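Progress report to the Lindqvist Fund
Project: Drafting and introduction of the short-term rental rule, Town of Mestania
Reporting period: second half of the grant, until the end of March
Prepared by: Siiri Eskola, project coordinator

1. Where we are now

The town council has passed the first reading of the rental rule with a vote of five to two. The second reading is planned for the April meeting. In our last report I wrote that both readings would be finished by now, so we are one month behind the plan. The reason is the question of the license cap, which I explain in section 3.

The other parts of the work plan are on schedule. The rental register is complete, the fee study was delivered to the town, and the two public hearings were held in the town hall at 6 p.m., as announced.

2. The register

When we started, the town did not have one list of its rentals. There was the tax list, the list from the fire inspector and a third list which the planning office kept by hand. Temitope Bashir compared them with the property records and made one register from them. Mestania has 1740 housing units in total, and 232 of them are rented for periods shorter than thirty days. Most are in the streets between the river and the old depot. The planning office has used the new register since February and corrects it when a house is sold.

Some owners were on the tax list under a company name and on the inspector's list under their own name. To clear this took more hours than we had in the budget, and we moved these hours from the travel line with your agreement.

3. The cap

The draft which went to the council had a cap of 300 licenses for the whole town. At the first hearing many residents of the Usard neighborhood said that a cap for the whole town does not help them, because all new rentals could still open on their streets. Council member Edvin Fjeld then asked for a separate limit by neighborhood. The town attorney, Jasmina Atanasov, needed time to check if the state law allows this. Her written opinion is that it does, if the limits are based on housing data and are reviewed every 3 years. The text was changed in this way and the council accepted it at first reading.

The two members who voted against did it for different reasons. One finds any cap unfair to owners, and the other wanted a lower number. I expect the same result at the second reading, but I cannot promise it.

4. Fee and enforcement

The fee study recommends that the annual license fee pays for one half-time inspector and for the complaint phone line. The council has not yet decided if owners who live in the house should pay the full fee. Ylva Eklund from the finance office will bring two versions to the April meeting.

For the complaint line the town chose Cloltadik, a small answering service that already takes the night calls for the water department. The contract is for one year and can be extended.
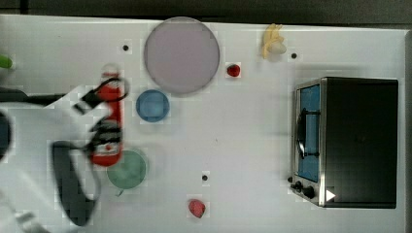 The line will open on the same day as the rule comes into force. Calls about noise go to the police desk, and calls about parking, trash and missing licenses go to the planning office on the next working day. We have written a short guide for the operators, and it is now with Ms. Atanasov for comments.

5. Budget

Spending follows the revised budget. The hearing costs were lower than planned, as the town did not charge us for the room. Translation of the owner's handbook is ordered but not yet invoiced. The full table will be sent with the final financial statement.

6. Next steps and one request

Before the second reading we will publish the changed text with a one-page explanation and send it to all owners in the register. After the vote we will hold an evening session for owners about the license form.

We ask for an extension of the grant period by two months, without additional money, so that we can be present when the first licenses are issued. I would be grateful for your answer before the April meeting.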